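Verero Drone Unit, Series 2

Share 70 Tweet Pin

The Verero is an electronic drone unit for practice, teaching and small-room performance. It provides a continuous tuned accompaniment for voice, bowed strings, flutes and double-reed instruments. Series 2 replaces the original model, and the two share a power supply and footswitch but not a carrying case.

The sound comes from recorded strings, sampled separately and played back on independent cycles. Each string voice has its own pitch, level and repeat interval. The cycles are not locked together, so the overlap between one pluck and the next changes slowly over a long session and the loop point is hard to hear. Players who prefer a fixed pattern can lock the cycles from the Setup page.
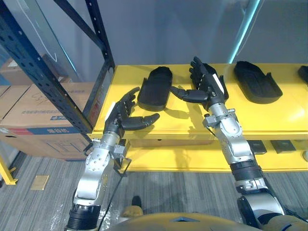

Tuning is set with the large rotary control. Turning it moves the tonic by a semitone; pressing and turning moves it in single cents. The current tonic and its offset stay on the display while the unit is sounding. When the tonic is changed the other voices follow, keeping the intervals already set between them. The first string can be set to the fifth, the fourth, the major seventh or any pitch entered by hand, and a hand-entered pitch is stored with the preset.

Reference pitch is adjustable separately. Adjust it only when working alongside a fixed-pitch instrument, such as a harmonium, that is known to stand above or below standard. For all other purposes use the cent offset, as a changed reference affects every preset in the memory.

Tone and level

The Tone control works on the upper partials only. At its minimum the sound is close to a plain plucked string with a short decay. At its maximum the buzz is strong and the decay long, and some players will find it covers the middle of a low voice. A setting slightly below centre suits most singers in an ordinary furnished room.

Output from the built-in speaker is sufficient for one or two performers sitting close to the unit. It is not intended to fill a hall. For public performance use the balanced line output, which is not affected by the front-panel volume control unless the Link option is on. The headphone socket mutes the speaker but not the line output. 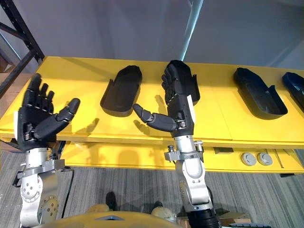 With reed instruments the position of the unit matters more than the volume. A double reed played at full strength in a small room will cover the drone at almost any setting, and turning up the speaker tends only to add distortion. Place the unit to one side of the player at ear height and point the speaker towards the head. If two players share one unit, put it between them. A wall directly behind the speaker strengthens the lower voices and may call for a reduction in the level of the bottom string.

Presets

Presets hold the tonic, the intervals, the levels, the cycle times and the tone setting. They do not hold the reference pitch or the headphone level. To store a preset, hold the Store key until the display flashes, choose a location and press Store again. There is no undo, and writing to an occupied location replaces its contents without a further prompt.

Preset files from the original Verero can be loaded by cable. The older files contain no cycle times, and the unit fills these with its default values. Check each imported preset by ear before relying on it in a concert.

Power

The unit runs from the supplied mains adaptor or from its internal battery. The battery is rated for 2000 charging cycles when charged at room temperature. Charging and playing at the same time is permitted, although a faint hum may be present on the line output if the mixer and the adaptor share a poorly earthed circuit. A ground-lift switch is fitted underneath for this purpose.

If the unit will be stored for longer than a month, leave the battery part charged and switch off at the rear. The front key only puts it into standby.

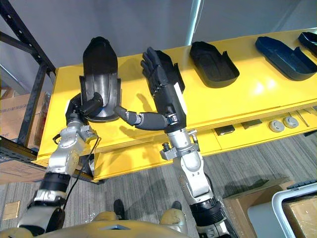 Specification

Sound source: sampled strings, individually recorded
Voices: four, independent
Tonic adjustment: semitones and single cents
Speaker: single, front facing
Outputs: balanced line, stereo headphone
Footswitch: Pleline 2 or any latching single switch
Preset memory: 70 locations
Battery capacity: 3000 mAh
Finish: matt grey

In the box

Drone unit, mains adaptor, data cable, printed quick guide. The footswitch and the padded case are sold separately. The case made for the original model is too shallow for Series 2 and will press on the rotary control.

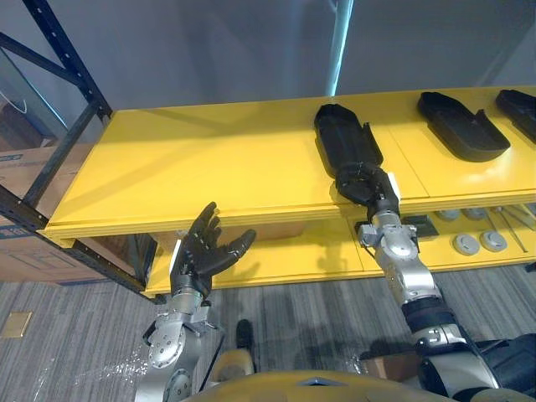

Two robot arms extended towards a yellow two-level shelf unit.

Service and spares

Knobs, feet, adaptors and batteries are held in stock by Guthrie. The battery can be replaced by the owner with a small cross-head screwdriver. Speaker and circuit board repairs are carried out at the Datodberg workshop, which is closed on Sunday. Back up presets before sending a unit in, as the memory is cleared during testing.

The guarantee covers parts and labour for 2 years. It does not cover damage from liquids or from adaptors other than the one supplied.

3 shares · 2 comments

We use cookies to remember your basket and to count visits to our pages. By continuing to use the site you accept this. Manage settings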